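Progress report to the Grudgate Fund: conversion of the Moltevell barn for weddings and receptions, period to end of March

## 1. Summary

Work on the barn is on programme. The building can now be licensed for 60 seated guests, and the first ceremonies are booked for the coming season. Spending stands within the agreed budget, apart from the drainage item described in section 3.

Bookings are planned in the site office, where the season's dates are set out and revised each Monday.

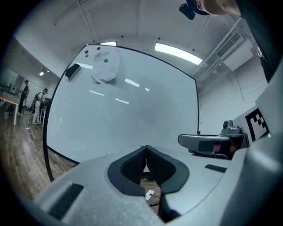 *Photo: Moltevell project office*

Of the 14 dates offered to couples this year, 13 are taken. The remaining date falls in the lambing period and may be withdrawn, as the lower field is needed for ewes and cannot be used for parking.

## 2. Works completed

- Roof repairs to the north bay, including new battens and lead flashing.
- Level access from the yard to the main doors. The ramp gradient was checked by building control and accepted.
- Electrical supply upgraded by Skavbridge. The caterers' ovens and the band can now run on separate circuits.
- Hire agreement signed with Donati for tables, chairs and linen. Delivery is the day before each wedding, collection by noon the day after.

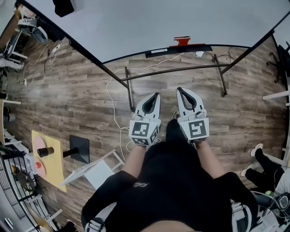
## 3. Outstanding items and costs

The drain serving the new toilets was found to be set too shallow where it crosses the track. Relaying it took 284 hours of labour, almost double the allowance. The extra cost has been met from contingency – no further call on the Fund is requested.

Sound tests were carried out with the doors open and closed. With the doors open, the level at the nearest cottage was above the limit in the draft licence after 11 pm. Doors will therefore be kept shut from 10.30 pm, and two extract fans have been ordered for the east gable.

## 4. Next period

1. Fit the extract fans and repeat the sound test.
2. Complete the gravel surface to the overflow car park.
3. Submit the final claim for the access works, with invoices.

The fire risk assessment will be sent separately once the fans are in.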